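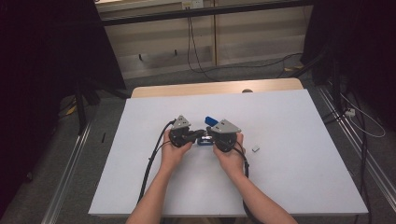
Both grips over the board, blue piece in the jaws.

The Salian Cup

By the time November came the robotics club at Eltlow had worn a path in the carpet between the door and the white board, and Sowmya Panicker, who was the youngest and had the steadiest hands, had been given the grips for good. It had never been voted on. Jana Wiegand had simply passed them across one evening, cables and all, and gone off to find her sandwich.

"Left one first," said Mr. Warrier, from somewhere behind her shoulder. He said this every time, and every time she was already holding it.

The task for the Salian Cup was printed on one page, and they had all read it so often that Kosmas could recite it in the voice of a train announcer. A blue piece was to be brought to a blue block and held there, one grip on either side, for a count of five. Then you let go, gently, and went on to the gray cube. Whatever the hands did, the grips remembered, and the machine the children called Lirar would be asked to do the same thing by itself in front of the judges at Plalton, with no hands at all. So it mattered how you did it. If you were cross, Lirar would be cross too, or that was what Sowmya believed, and she had stopped coming straight from math on account of it.

She had 165 tries written down in the green notebook, and she had been cross in 11 of them. She had put a little c next to each one so that they could be left out.

"You don't have to be that fair," Jana told her, reading over the page. "It's a machine. It doesn't know you failed fractions."

"I didn't fail. I got a 13 out of 20."

"Well, there you are, then."

Sowmya brought the two grips together over the board, slowly, the way her grandmother Sharada Annamalai brought the two edges of a dumpling together, with the thumbs doing most of the thinking. It was a funny thing to have in your head at a time like that, the kitchen and the flour and the radio going, but she had found it helped. The metal plates leaned in toward each other like two people sharing a secret. The jaws met. She felt the small blue piece push back, just slightly, through the handles and into her fingers.

"One," said Kosmas Spanos, very softly for him.

Out in the hallway somebody dropped what sounded like a whole tray of forks, and Mr. Warrier breathed in through his nose, and Sowmya thought about flour.

"Two. Three."

Her left elbow had begun to itch. It always did on three. She wondered if Lirar would get that as well, some tiny shiver in the arm that no judge at Plalton would ever be able to explain, and the idea of it pleased her so much that she very nearly laughed out loud and spoiled the whole thing.

"Four," said Kosmas, and Jana put down her sandwich.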